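**Black T-shirts going gray after a few washes. Detergent, water or dryer?**

Posted by flillar_attic in Laundry & Fabric Care

I wear a black T-shirt to work five days out of seven, and they all turn the same tired charcoal color by the end of summer. I wash them with the other darks on warm, regular powder, then into the dryer on high until they're done. We moved in September and I think it's gotten worse here. A neighbor says the water is hard. I fold them on the bed.
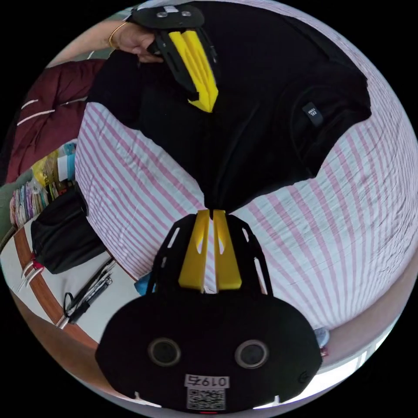
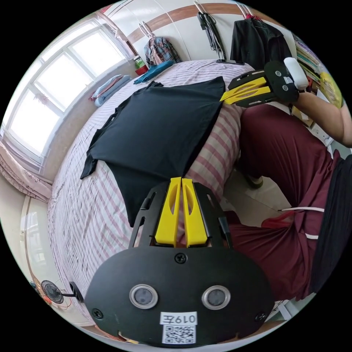 Black T-shirt on the striped sheet, both pictures.

What I'd like to know is whether the dye is really gone or if something is sitting on top of it. I've read both. Also whether a color-safe powder is worth paying more for. The shirts are cotton, nothing fancy, and I'd like them to last past one year.

---

**Cuautle**

It can be both, but with hard water and powder I would look at residue first. Powder doesn't always dissolve fully in a short warm cycle, and what's left dries as a gray film. Test it: put one shirt in a bucket of warm water with no detergent and swish it for a few minutes. If the water goes cloudy or feels slick, you have buildup. If it goes dark, that's dye.

For buildup, run the shirts once with no detergent and an extra rinse. Then switch to liquid and use less than the cap tells you. I was using 58 ml a load and went down to 30, and the clothes come out just as clean.

Get a test strip for the water too. Mine came back at 200 parts per million, which counts as very hard, and I had been blaming the washer for years.

The other cause is plain wear. Cotton rubs against itself and the tiny broken fibers stick up and look pale. You can't wash that out. Turn the shirts inside out, wash cold, and keep them away from jeans and anything with a zipper.

---

**dremero_b**

Vinegar. Works every time.

---

**flernow91**

Vinegar won't put dye back, and some washer makers say not to use it often on the rubber seals. Check your manual.

I agree with most of what Cuautle wrote but I'd put the dryer higher on the list. High heat until bone dry is hard on black cotton. I take mine out while the seams are still a little damp and hang them on the shower rod overnight. The shirts I started doing this with are two years old and still black enough for work.

If the dye really has gone, a box of black dye is cheap and does several shirts at once. Use it on 100% cotton only. The stitching is often polyester and will stay whatever color it is now. Rinse until the water runs clear, then wash them by themselves the first two times or you'll have gray socks.

I never saw a difference with the color-safe powder. Cold water helped more.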